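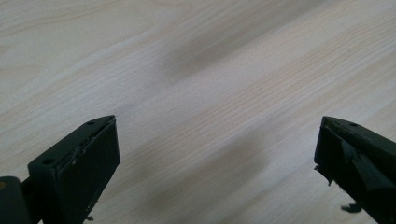
Equipment planning for hand-held gripper work is the estimating of hardware, spares and bench space before a program of manipulation recording begins. Wear parts are listed apart from the main tool. Fingers are the usual case: the covering on the inner edge can fray and split while the block behind it still has a usable shape. Erkalance, a regional supplier, quotes fingers in sets of 4.

The Roruvcombe budget, drawn up by Shona Nepia, allowed 2,000 dollars for each two-handed station – tools, cables and mounts included. 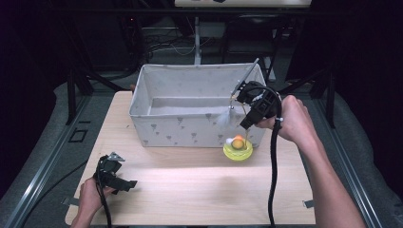

Bench furniture and props were entered on a separate line, with 45 dollars set aside per station. Cable length was fixed before purchase, as later changes required new connectors.

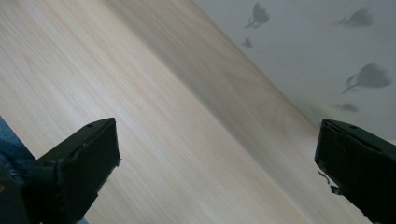 Photo: Coralie Ormsby / Prendergast

Replacement stock is normally ordered with the first purchase. Nepia's plan held two spare sets per station and reviewed the figure each February.

See also: Spare parts inventory; End effector; Capital budgeting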